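Measuring bottled drinks with a hand refractometer

Last revised 20 April 2024

A hand refractometer gives the dissolved solids in a liquid as degrees Brix. In a soft drink or bottled tea most of those solids are sugar, so the reading is a fair guide to sweetness. The method below is the one used at Trernis for routine checks.

What you need

A refractometer with a lower range of 0 to 32 °Bx, distilled water, a plastic pipette, lint-free wipes and a small cup for degassing. Reject any instrument with a scratched prism. Work on a level surface away from direct sun.
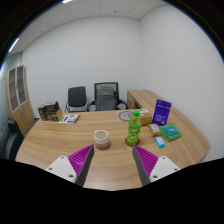
Step 1: Set the zero

Open the cover plate and put two drops of distilled water on the prism. Close the plate and check that the water spreads without bubbles. Wait 30 seconds, hold the instrument towards the light and turn the screw until the boundary sits on zero. Tap water will not do – in Plaredcombe it reads high enough to matter.

Step 2: Prepare the sample

Invert the closed bottle slowly 15 times. Do not shake it. Pour a little into the cup and leave it to reach room temperature. 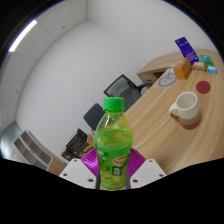
Carbonated samples must be stirred until no more gas comes off, as bubbles under the plate blur the boundary. Drinks with pulp should be passed through a coffee filter first.

Step 3: Take the reading

Apply two drops, close the plate and wait as before. Read where the boundary crosses the scale, to the nearest half division. Wipe the prism with distilled water and repeat until you have 4 readings. Discard the first and take the mean of the rest.

Step 4: Convert

Degrees Brix are grams per 100 grams of solution. For grams per litre, multiply the reading by the density in kg/l and then by 10.
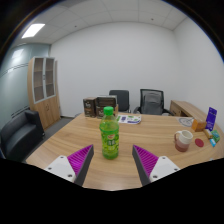
With diet drinks the figure means very little, as acids and salts make up most of what is measured. Record it as Brix and leave the sugar column blank.

Faraji Urio rewrote the log sheet in November to include sample temperature. Older sheets can still be used if the temperature is written in the margin.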